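Workshop Tips: Comparing Grippers Without Fooling Yourself

Sep 24, 2023

47 shares | 26 comments

Every gripper on the market picks up a wooden block. I have yet to see the sales video where it doesn't. So if you are trying to choose between two arms, or two sets of fingers, or a cheap camera and an expensive one, put the block away and go find a rag.

I have been running bench comparisons since April, mostly two-finger grippers, one from Vumura and one from Oturden, with a Mercado controller that I like less every week. What follows is what I'd tell anyone with a bench, a free weekend and a brochure they don't quite believe.

Tape the table first. Blue painter's tape, big rectangles, edges pressed down with a thumbnail. You want to be able to say the cloth started in the second cell from the far side, and mean it. Without a grid you will put the thing where the arm likes it. I did this for most of a month before I caught myself, and those numbers went in the trash.

Cover the table before you tape it. Brown paper is fine. Tape pulls finish off a good bench, and paper can be swapped when it gets chewed up. Pick a covering that isn't shiny, or your camera will spend the day looking at the ceiling lights.

Use white cloth on brown paper to start. It's the easy case for the camera, and you should know how the easy case goes before you blame the fingers for anything. Then switch to a brown cloth and watch the success rate drop. If it doesn't drop, check whether somebody hard-coded the position.

Don't fold the cloth. Drop it from shoulder height and leave it however it lands. A folded cloth has a nice fat edge to grab, and every demo I've been shown used one. Crumpled is what you'll get in real life.
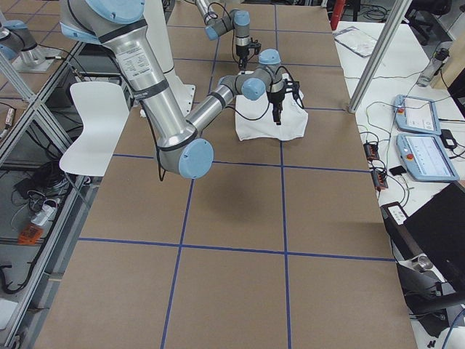

One reader wrote in to say that all of this is unfair to the arm, that cloth is a finger problem, and that a decent pair of rubber pads would close the gap between a cheap gripper and a good one for the price of lunch. Fair enough, up to a point. I tried pads. They helped the Oturden on thick terry and did next to nothing on a thin dish towel, where the trouble was the fingertips closing a hair above the fabric. Pads don't fix height. Measure from the table to the closed fingertips before you buy anything sticky.

Sort out your cables before you time anything. A loop hanging off the elbow looks harmless until it drags across the cloth and moves it, and then you've scored a miss that was the cable's fault. Velcro straps every foot or so, a bit of slack at each joint, and run the arm slowly through its full reach once to see what snags. Zip ties are worse. They slide, and they bite.

Keep the pendant where your hand already is. If there are two arms there will be two pendants, and they will look the same. Put colored tape on one pendant and matching tape on the arm it stops. Do this before lunch on the first day.

Run 20 tries per gripper, per cloth. Ten is too few to tell luck from skill. Write down the misses by type: never touched it, touched and slipped, lifted and dropped. A bare percentage hides all of that - and "dropped" is the one you'll care about later.

Swap the order. If gripper A always goes first, it always gets the cool motors and the patient operator. Flip it on the second round.

Be suspicious of cycle counts. The brochure for the Iser fingers I was lent boasts of 3,323 picks without a fault. Picks of what? It doesn't say. I asked by email and got the same brochure back as an attachment.

On cameras: the pricey one was better, I'll admit, but less than moving the cheap one up a foot and clamping it to something stiff. Try that before you spend anything. Check the clamp each morning with a ruler, too. Mine crept.

My results so far, for what they're worth: the Vumura wins on thin cloth, the Oturden wins on towels, and neither is good enough that I'd leave the room. The controller loses its network settings whenever the power blinks, so keep them on an index card taped inside the lid.

Denim is next, once I've put down fresh paper.

Share this tip | 26 comments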